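The patient business of showing a robot what you mean

Yareli Huerta spends her working days teaching machines to tidy up. Over two pots of tea she told us why it takes so long, and why she wouldn't swap it for anything

I had expected Yareli Huerta to be sitting at a computer when I arrived at Gandard, the small workshop where she has been a robot teacher for the past four years. Instead I found her standing up with a controller in each hand and her tongue between her teeth, and it was a good few minutes before she noticed that I had come in and was still holding my umbrella.
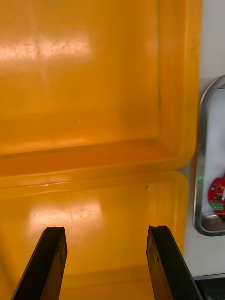
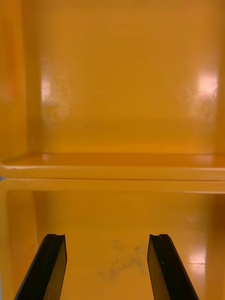
Yellow-orange plastic and open gripper fingers, seen from the robot's own wrist.

"Sorry, sorry, sit anywhere," she said, once she had set everything down. "If I stop halfway through a go I have to throw it away, and I do hate throwing one away."

A go, in her language, is one complete showing of a task from beginning to end. She moves her hands, the arm moves with her, and the whole lot is recorded so that a computer can learn from it later on. The job she is busy with at present is called Flino, after a word somebody misspelt on a whiteboard, and it involves putting small things into bright plastic compartments and taking them out again. She wants 400 goes before she lets anyone train on them. When I visited she had 82.

"People are very kind about it, they say oh, only 82, but I'm rather proud of them," she told me, laughing. "The first dozen or so of any job are rubbish. You're learning it yourself, you see. I know perfectly well how to put a thing in a box, I've been doing it since I was a baby, but I don't know how to do it with two stiff fingers and no wrist to speak of!"

I asked what the hardest part was, expecting her to say something about dropping things. She thought for a while and poured us both some more tea.

"Shine," she said at last. "Glossy plastic is a beast. When I'm working from the wrist view, I get great pale patches of light across the bottom of a tray, and they slide about as I move, and for a moment I really can't tell how deep I am. So I slow down and look at the rims. A rim is a lovely thing, it stays where it is."

Her colleague Abundio Becerra, who had wandered over in search of a biscuit, prefers the other way of teaching, which is to take hold of the arm and lead it through the task by hand. They have been having a friendly argument over this since May.

"I can feel when it touches the side," he said. "Yareli has to guess."

"I don't guess, I look," said Yareli. "And your sleeve gets in all the recordings."

Abundio admitted that his sleeve had been in rather a lot of them. He still leads by hand for anything that needs a gentle push, such as the drawers on the Bautista job last year, and then hands over to her for the long, careful reaching. She says she has picked up some of his habits along the way, particularly that of pausing with the fingers open before going in, which gives the learner a clear moment to copy.

Does she ever get bored? "Oh, of course! By the afternoon I'm humming. But then you watch it try by itself, and it does the little pause, my pause, and you feel quite soft about it." She picked up the controllers again and asked whether I would mind moving my umbrella, and then she started on number 83.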